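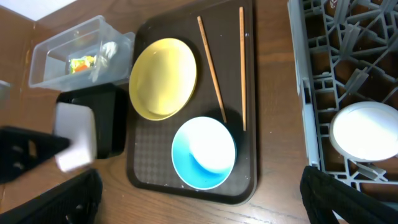
Figure 1. Yellow plate, blue and white bowl and chopsticks on a dark tray.

Does Plate Color Change How Much Students Eat?
Adeel Durrani and Loubna Morsy
Urnstead College, Introduction to Research Methods

Background

Most of us have read that people eat less from a blue plate, or from a small one, or from one that contrasts with the food. The claim turns up in diet columns and on the packaging of portion-control dishes. We wanted to know if it held up in a college dining hall. We doubted it before we began, and readers should keep that in mind.

Much of what we found in the library traced back to a few small studies that later articles repeated without checking. One article cited a figure that we could not find anywhere in the paper it pointed to. Others measured what people said they ate, and people are bad at remembering that.

Method

We ran the study over 18 lunches in Fonberg Hall. Students who signed up were given either a yellow or a blue bowl and served themselves rice and vegetable stew from the same counter. We weighed each bowl after serving and again when it came back. Second helpings were weighed the same way. By the end we had 865 usable meals. We dropped 23 more because the bowl came back with napkins in it or the label had fallen off.

The scale was a Luvby kitchen model, and we checked it against a lab weight each morning. We told students the study was on food waste. A few guessed the real topic, and we have no good way of knowing how many kept their guess to themselves.

Results

Students with blue bowls ate 5 grams less per meal on average. That is a forkful of rice. The gap shrank when we took out the first two lunches, when the yellow bowls had been stacked closer to the serving line and hungry early arrivals may have grabbed them first. We caught this late and should have fixed it before starting.

The menu mattered far more. When the stew had squash in it, both groups left a lot behind.

Discussion

We don't think our numbers support buying new dishes. Gilani, the company that runs our dining service, had asked if a switch to blue would cut waste, and our answer is that we saw nothing to justify the cost. A bigger effect might show up with other foods or at dinner. We only tested one dish at one time of day, on students who had volunteered.

A repeat should assign bowls at random at the door and keep all of them on one cart. It should also record who skipped breakfast, a question we left off the sign-up sheet.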